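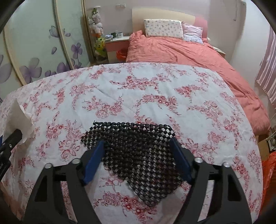
Beaded mat, floral sheet. Mat needs its own wash, see step 5.

How to turn out a bedroom in one morning

Category: Home & Cleaning > Bedrooms
5 min read

Jul 9, 2015

Quick one this week as I've got people coming. This is the order I do a spare room in when it's been shut up since April and somebody's just rung to say they're on the train. Not a deep clean. No carpets, no curtains down. Just fit to sleep in.

What you need
Two dusters, one damp, one dry. Hoover with the thin nozzle. Bin bags. Bicarb. Washing up liquid. A bowl. Clean bedding, obviously - check you've got it BEFORE you strip the bed. I've been caught.

1. Windows first
Open them, and the door. Leave them open the whole time, even if it's cold. If the window sticks, rub a candle stub down the runners. Brendan Keane put me on to that years ago and I've never bought the spray since.

2. Clear the surfaces
Everything off the bedside table, the chest, the sill. Pile it on the bed, on top of the old sheet. Don't sort yet!! You'll end up reading old birthday cards. Sheet catches the dust and it's going in the wash anyway.

3. Top to bottom
Lampshade, top of wardrobe, picture rails, then down. Dry duster up high, damp one from waist height. Skirting last. Rinse the damp one when it goes grey or your just moving it about.

4. Sort the pile
Three heaps. Stays, goes elsewhere, bin. Be quick - 15 minutes, set the kitchen timer. Anything you can't decide on goes in a box in the hall and you can argue with yourself tomorow.

Get the bin in the room and keep it next to you. Line it first. Tuck the film well over the rim or it slides in the first time you drop something heavy on it.

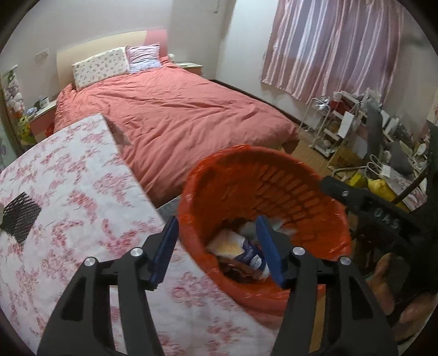 The orange bin. Wide rim, easy to hit from across the room.

5. Beaded things
Mats, coasters, those strings on lampshades. Never the machine. Check for loose threads first, and if there's one sticking out don't pull it, tie it off. Then lukewarm water, drop of washing up liquid, swish, out again. Flat on a towel. Not over a radiator, the thread goes brittle. Noreen Mac an tSaoi uses a soft toothbrush in between the beads and hers come up lovely, I don't have the patience.

6. Strip and wash
Sheets off now, shake out of the window. Printed cotton at 40, inside out if it's a duvet cover. Reds can run the first few washes so keep them away from whites.

7. Mattress
Bicarb through a sieve, thin layer. Leave it while you have a cup of tea. Hoover off with the nozzle, do the seams properly. Turn it if it's the turning sort - check the label, a lot of newer ones aren't.

8. Floor, then bed
Hoover from the far corner back to the door. Under the bed too, even if you only get half way. Then make the bed last, clean hands.

Towel on the end, glass by the lamp, spare blanket. Shut the window before it gets dark or you'll have moths.

Kathleen Mac Carthaigh asked about musty wardrobes - doing that one next, it needs a page to itself.

Tags: spare room, bedding, quick cleans, bicarb

Contact | © 2015 Randlow Home Notes | Back to top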